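Golirura Hand Kit: Gallery and Running Notes
Posted by Gerardo Pellegrini, July 2022
Filed under: Kits, Teaching by hand, Things we paid for

Zinside sells the Golirura as a way to teach a robot without having the robot in the way. You hold a gripper in each hand, do the chore yourself, and the service turns your recordings into something an arm can learn from. The pair costs $942, and the processing is billed by the month on top of that. I have sat through a lot of demos where the chore was picked by the person selling the chore-doer, so we bought a set with our own money and used it on our own junk.

Mwangi Okoth did most of the recording. Magdy Slaoui dealt with the files. I mostly stood around and complained, and then I wrote this page.

At the table
Tabletop work with both grippers, a packet of wet wipes in between. The marker cube sits below each white jaw housing, and those black-and-white patterns are what the tracking looks for. The sales page uses the word "effortless" for this part. Try holding your forearms out like that for a whole morning and get back to me. 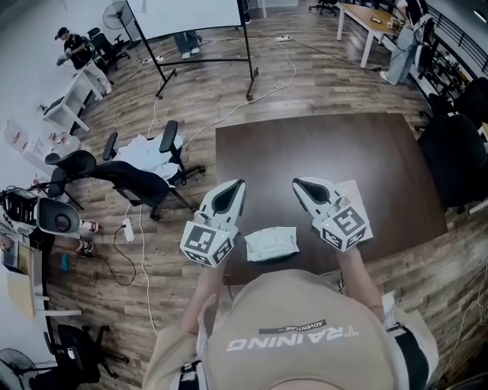

What the tracking needs
The cubes have to be seen. That's the whole deal, and it's on page 3 of the guide in smaller type than I would like. Turn your wrist too far in, or cross one hand over the other, and the software starts guessing where your gripper went. Sometimes the guess is good. Sometimes the replay has your left hand jumping sideways and back again.

You learn to move in a way that keeps the patterns showing. Fine, but now you're teaching the robot to move like a person who is worried about a cube. Mwangi thinks this matters less than I do. We haven't settled it.

Wipes, bags, anything floppy
Soft packets were the task I cared about, because every kit handles a wooden block. The pointed tips are good at getting under an edge. They're less good once the packet starts to bend, and you find yourself squeezing harder to make up for what your fingers would have felt. There is no feel through these things, or so little that I stopped expecting any.

Paper was worse. A single sheet lying flat on a table is a hard thing to pick up with two points, and after a while we started sliding it to the table edge to get hold of it. Everybody does this. I'd like to know how many of the sheet pickups in the Zinside sample set were done that way, and I asked, and I got a link to the brochure.

The count
We sent in 1356 recordings. The service turned down 133 of them for lost tracking and sent back the rest marked usable. Magdy watched a batch of the usable ones and found 47 he would have thrown out himself — drops, fumbles, one where Mwangi answers his phone with a gripper still in his other hand.

So the filter catches the camera's mistakes and leaves yours alone. If you buy this, plan on somebody watching the clips. The price sheet has no line for that person.

Against the Benedetti
Arturo Pagano lent us his Benedetti pair for comparison. It's heavier, the trigger is stiffer, and the setup took him most of a day when he first got it. Once it was going it lost track less often in our hands, though we had it for a much shorter time and never put it through the same list of tasks. Take that for what it is. I would not buy either one on the strength of my paragraph.

Vakonness also has a hand kit coming in November. I've seen a slide of it.

Wear
The left gripper developed a little play in the jaw. You can close it and still wiggle the tips. Zinside mailed a replacement part without arguing, which I'll give them, and Naveed Butt fitted it with a small screwdriver and some swearing. The right one has been fine.

Would I buy it again
For short sessions with firm objects, maybe. It is easy to pick up, new people get decent clips on their first try, and you can do it at any table you can clear. For packets, paper, cloth and the other stuff people really want a robot to deal with, I haven't seen enough. Zinside says a trained arm will do what your hands did. We have the recordings. We have not yet seen an arm do the wipes from them, and until we do I'm leaving the rating blank.

Questions about the kit can go in the comments. Please don't ask me for the discount code, I don't have one.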